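Is it wrong to follow a printed prayer when I don't feel any of it?
Posted by Monique Besson in Prayer and Worship, September

I'll try to keep this short, and I will fail.

I came back to church in my forties after a long stretch of not going anywhere near one. The congregation I landed in, up in Plevham, uses set prayers for nearly everything. There's one for the start, one for confession, one for before the reading and one for after it, and at home we're encouraged to say the evening office out of a little book. I liked this very much for the first year. I had no idea how to pray and it was a relief to be handed the words, the way it's a relief when somebody else orders in a restaurant.

Now I'm in year two and the relief has worn off. I say the evening prayers and my mouth does it while my head is deciding whether the chicken in the fridge is still all right. Last week I got to the amen and could not have told you under oath whether I'd said the confession or skipped it. I went back and said it again, to be safe, and thought about the chicken again.

My sister goes to a church in Masson where they pray out loud in their own words, with their eyes shut and a lot of the word "just" in it. She says reading a prayer off a page is like reading your husband a greeting card somebody else wrote. She also quoted Matthew 6 at me, the part about vain repetitions, which she has ready at all times like a fire extinguisher.

So is she right? Should I put the book down until I mean it? Or do I keep going through the words and hope that something catches? I have tried praying in my own words, and what comes out is mostly a list of people with bad knees.

I'm asking for real and not to start the argument about which kind of church is better. I know how that one goes.

Faustine Delorme
Long-time member, Prayer and Worship

Your sister has a verse, so let's be fair to the verse first. The warning in Matthew 6 is about heaping up empty phrases in the belief that you'll be heard for the sheer quantity. Then, two verses later, the disciples are given the Our Father, a set prayer if ever there was one, and people have been repeating it ever since. I have never worked out how anyone reads the first half of that passage and closes the Bible before the second half, but it's done every day by people far more awake than I am.

The Psalms are the other place to look. They were written down and handed on, and they were sung by people who were not having the exact feeling described at the exact moment of singing. I have said "I am a worm, and no man" on mornings when I felt fairly pleased with myself. I have said "make a joyful noise" with the flu. The psalm didn't seem to mind. Over the years some of those lines have turned up when I did need them, at a hospital bed and once in a very long line at the county office, and I would not have had them to hand if I'd waited to mean them first.

About the wandering mind. Everyone's wanders. It wanders in extempore prayer too, you only hear less about it because the person praying has to keep talking. The old advice, which is better than mine, is to notice you've gone off and come back without making a scene of it. Don't go back and redo the part you missed. That way you end up saying the confession four times a night and confessing mostly to not having been listening. Pick up where you are. If the chicken keeps arriving, pray about the chicken for a second, give thanks that there is one, and go on.

A few things that helped me in the dry years, for whatever they're worth:

Say it out loud, even if you feel silly. Reading silently, I can get through a whole office at the speed of the back of a cereal box.

Say less of it. One psalm read slowly is plenty. If your book gives you 3, take the first and leave the others for people who are doing better this week.

Stop somewhere. Pick one line before you begin and decide you'll sit still for a minute when you reach it. I use "in thy light shall we see light" and have been using it so long that the page falls open there.

Move the time. I used to do evening prayer at ten at night and it was mainly a way of falling asleep in a chair. I do it now before supper, when I'm hungry and bad-tempered but at least present.

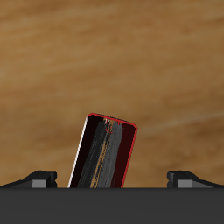
A dark rectangular shape with a red edge.

As for your list of people with bad knees – that's a prayer. It's an excellent one. I'd say it straight after the printed part, every night, by name, and not worry about how it sounds. You may find the two halves start leaning on each other. The book says the large things you'd never get around to, and you say the knees, which the book has unaccountably left out.

I wouldn't put it down until you mean it. I don't know that any of us can mean something on purpose by waiting for it. But I also wouldn't treat it as a duty you're failing. If you miss a night, you miss a night. The thing goes on being said by a great many other people while you're asleep, and your share is covered.

One more thing and then I'll stop. The dry stretch usually comes just after the first year, when the newness goes. I asked an old priest about mine and he said, "Good, now you can start," and went to find his coat. I was furious with him until at least Easter.

Stelley

just stop if your not feeling it. God knows your heart. He doesn't need you to read to him.

Edit: not saying books are bad. I have one. My grandmother had one from 1709 or a copy of one from then, all the s's looked like f's and she prayed out of it every day and she was the meanest woman in the county so draw your own conclusions

Undberg

I'm going to disagree politely with the reply above mine and agree with most of the first one.

I grew up in your sister's sort of church and I pray in my own words most of the time, so I've got no stake in defending the book. But I'd like it noted that free prayer goes stale as well. I once listened to a recording of myself leading prayer at a midweek meeting and found that I say the same five sentences in the same order with the same catch in my voice at the same place. I had a liturgy. I'd written it by accident and it wasn't very good.

What got me going again was borrowing a friend's prayer book for Lent, and what would get you going again might be a Lent of the opposite. Maybe go and sit in your sister's church for an evening. You don't have to say anything. You may come home delighted to have your own pages back, or you may pick up a phrase or two (leave "just" where you found it).

The only place I'd part ways with Faustine is on going back. If I've drifted clean through the confession I do go back, once. Once is good manners. I take the point about four times.

Also, greeting cards: my wife has kept every one I've given her. I wrote none of them. I signed them all, and she knows perfectly well who walked to the store. Tell your sister that, if you think it'll help, though in my experience with sisters it won't.

Monique Besson

Thank you, all of you, including the grandmother. I tried it before supper with one psalm and the knees afterward. My mind went off twice. I came back both times and didn't redo anything, although it cost me something.

I read my sister the bit about the greeting cards. She says she'll pray about it.

Related in Prayer and Worship

Can I say the Our Father in a different translation from everyone around me?
What do you do with the angry psalms?
Praying with small children who have opinions
Falling asleep during evening prayer: sin, or Tuesday-night tired?
How long is too long for grace when the food is hot?
Standing, sitting or kneeling at home with a bad back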